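4.2 The pile on the table

I should say up front that I did not set out to write about tables. The plan for this study, back in March, was to look at how people in shared houses fold their laundry: which folds they use, who taught them, and whether a towel folded in thirds really does take up less shelf than one folded in half and half again (it depends on the shelf). But when I sat down with my notes from the Wekik house and the Betancur house, folding turned out to be a small part of what I had written down. Most of the pages were about cloth that was sitting somewhere, waiting. So this section is about the waiting, and the folding gets its turn in 4.3.

I call the thing I'm interested in a "resting pile." A resting pile is one or more soft items that have come out of the wash, or off a body, or out of a bag, and have been put down on a surface meant for something else. Beds don't count in my scheme, and neither do laundry baskets. Kitchen tables count, and so do desks, chair backs, piano lids and the top of the chest freezer at Betancur, which I came to know very well. I logged 645 of these piles over the whole study, from 17 households, and I'll admit that by the last two weeks I was seeing them in my sleep.

Tables were the favorite surface by a long way. I had guessed it would be chairs, and so had everyone who read my early draft, so I went back through the logs twice to make sure I hadn't been careless with the codes. I hadn't. When I asked people why the table, the answers were pretty flat: it was there, it was clear, my hands were full. One person at the Wekik house told me that a chair "feels like you've given up" but a table "feels like you're about to start." I've thought about that one a lot. It matches what I saw in the kitchens, where a pile on a chair could sit for days and a pile on a table was usually gone by the next meal, even if it only moved to a chair.

The second thing I noticed was color, and here I have to be careful, as I wasn't looking for it at first and only added it to the log sheet partway through. Dark items seemed to rest longer than light ones. White towels got folded. Black sweaters, navy sweatpants and the deep greens and blues stayed put. My own reading is that dark cloth hides its shape. With a pale shirt you can see the collar and the cuffs from across the room, so you already know how the fold will go before you pick it up. With a dark, thick piece that has been dropped in a heap, you have to go over and put your hands in it to find a corner, and that tiny bit of extra work is enough to push the job to later. Several people described this to me without my asking. They talked about "fishing" for the hem, or turning a thing over and over looking for the right way up.

Seams matter here too. A seam is a handle for the eye (and for the fingers). If you can pick out one straight line in a heap, you can usually work out the rest: this runs down the middle, so the sides must be there and there. In the heaps that people complained about most, the lines were faint, or there was an opening and no telling from where you stood if it was a neck, a sleeve or just one layer slumped over another. I started sorting my notes by how many guesses I could make about an item before touching it, which was fun, and which I'd recommend to anyone who has to spend long afternoons in other people's kitchens.

I tried to turn this into something a bit more solid with a small sorting task. I made up a score out of 100 for how readable a heap was, with points for visible edges, visible seams, contrast against the surface and flatness. A sheet lying nearly flat with its hem showing might get into the nineties. A balled-up fleece would be down near the bottom. I did all the scoring myself, so please treat it as one person's opinion with numbers attached. I used the Prostia coding sheet as a starting point, mostly for its layout, and dropped four of its items that only made sense for clothes on hangers.

Contrast gave me the most trouble. I had lumped it in as one thing, and it's at least two. A dark cloth on a warm, light wood table has a wonderfully clear outline. You can tell where it ends from the doorway. Inside that outline, though, you may get almost nothing: the folds sink into each other and the creases only show where the light happens to catch them. So the same heap can be easy to find and hard to read. My score gave it full points for contrast and called that good, when what the folder needs is the inside. If I were doing this again I'd split the item in two, and I have done that in the version of the sheet printed in the appendix.

Texture helps a little. Fuzzy, matte cloth swallows the light and goes soft at every bend, so a fold in it looks like a bulge, where the same fold in a crisp cotton would look like a line. People were more likely to call these pieces "cozy" and also more likely to leave them alone, and I don't think that's a coincidence! A few told me they liked having them out. At the Broltunon house there was a thick throw that spent my whole visit traveling between the table and the armchair, and it was never folded once, and everybody seemed happy with the arrangement. I logged it every time anyway.

Figure 3 shows the sort of heap I mean, seen from close up: one thick, dark item bunched on a wooden table, with a faint line down the middle that could be a seam, and a deep shadowed gap near the top. I have given it as an item of unknown type. It could be a towel or something knitted, and my readers are welcome to argue over it, as my test readers did.

Figure 3. Dark teal cloth at rest on a wooden tabletop. Item type not assigned.

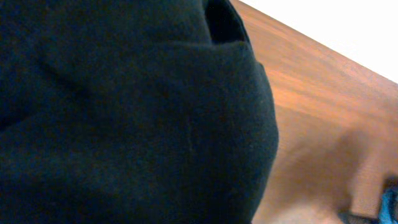 4.3 From pile to fold

Once somebody does pick the thing up, everything speeds up. The first move is nearly always a shake, then a hunt for two corners, and then a pause – short, but I saw it over and over – while the person decides which fold it's going to be. Towels got the shortest pause and fitted sheets the longest, often with a word or two that I left out of the transcripts. I had expected people to use the table for folding, given how fond they were of leaving things on it. Mostly they folded in the air, against the chest, and then put the finished piece back down on the very spot where the heap had been.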